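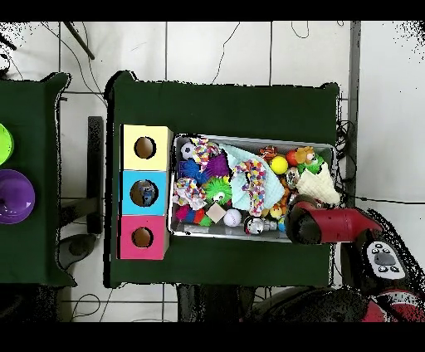 Home | Minutes | Toy Library | Contact

Plonley toy library, May minutes. I wrote these up fast, so shout if I got you wrong! We started on the sorting, and Gholamreza wants soft things and balls kept apart from now on. Fair enough, when the tray has a soccer ball, a baseball and a tennis ball in with the rope toys and the plush bear. The pink, blue and yellow cubes stay as a set (I asked twice).

Money next. We have $188 left, and $30 of that goes on new bins from Dovier. I said I'd order them.

Nundness wants to borrow a box of toys for their open house. Agreed, as long as they bring back a list. Gholamreza will call them.

We finished at 8:40.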